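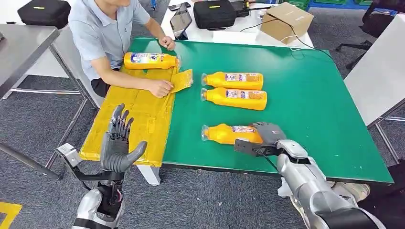

yellow bottle on its side, yellow packing tray, green mat

Fanby ranked reset, what happened to my rating??
Posted in: Games > Fanby > Ranked & Seasons

wombat_lane
ok so new season went live, logged in before work, did the one placement match and it's put me in Copper 3. I finished last season in Silver 2. Is this a bug or did they change the reset again. Patch notes say "soft reset" and nothing else. Cheers

Drizzlecap
Not a bug. Everyone dropped. I was Gold and I'm Silver 3 now. You climb back fast if you win your first few, gains are bigger early.

wombat_lane
bigger how much tho. I got 67 points for a win, last season a normal win was less than half that I think

Drizzlecap
yeah that's the boosted gain. Stops once you hit 2,000 rating

stavros_i
It does NOT stop at 2,000. It stops when your hidden rating and your visible one meet. For a lot of people that lands near the same spot so everyone repeats the number like it's a rule. Read the dev post from January, it's all in there.

Drizzlecap
I've read it. It says 2,000.

stavros_i
It says 2,000 as the case for a new account. Scroll down.

Drizzlecap
ok scrolled down. Fair enough. Still badly written

pavlova_main
can we talk about the map though. who asked for Climden back. Longest walk from spawn in the whole game, and every match is both teams sat at the bridge doing nothing until the timer

hodzic_k
I asked for it. Best map they've made. Bridge is only a problem when your team won't go through the mill. Take the mill, drop onto the far bank, and they have to turn round. Works in Silver, works in Gold.

pavlova_main
works until they have a Georgiou sitting on the roof

hodzic_k
Then pick Buvel and smoke the roof?

pavlova_main
Buvel lost a smoke charge this patch. You get 2 now. one for the roof, one for the drop and then you've nothing for the push. Did you play any this season or just theorising

hodzic_k
Played last night, won more than I lost. 2 is plenty if you don't throw one at the start of the round out of habit, which every Buvel I get does.

tallgrass
Georgiou needs a nerf, will die on this hill. Reload is faster than the crossbow guy and she gets the grapple

stavros_i
Her reload was slowed in this patch. It's under "General", not under her name, for some reason

tallgrass
doesn't feel slowed

wombat_lane
guys my rating

Drizzlecap
lol sorry. Play your next few with a group if you can. Group wins still get the boost and you don't get a random who leaves on Climden as soon as it loads

wombat_lane
don't have a group, mates all went back to the old one. What server's everyone on? I'm in Perth and getting put into Singapore half the time, colour of my ping is permanently orange

tallgrass
Adelaide here, same. Go to settings, network, turn off "widen search". It switched itself back on with the update

wombat_lane
THAT was on. ok ta. queue's longer but at least I'm not teleporting

pavlova_main
wait it turns itself back on? that explains my whole evening

hodzic_k
wombat add me, same name in game, I'm Krešimir. I need a third, me and Stavros play most nights after tea. No mic needed but it helps. We will be voting Climden, you've been warned

stavros_i
I will not be voting Climden

wombat_lane
haha sent you both a request. I mostly play healer, bit rusty

hodzic_k
Healer is perfect

quietkelpie
does anyone know if last season's rewards have gone out?? I hit Silver and there's no banner in my inventory, only the spray

Drizzlecap
Banners come seperately. The notice on the launcher says 2 September 2026. Sprays went out at season start

quietkelpie
oh good thought I'd missed it. is the Silver one still that ugly grey

tallgrass
it's a nicer grey. Gold one has the animated border and I'm one win short of it, not bitter

wombat_lane
update: played 3 with Krešimir and Stavros, won 2, Copper 1 now. The loss was Climden

pavlova_main
called it

hodzic_k
we lost becuase nobody went through the mill

stavros_i
You went through the mill. You fell in the river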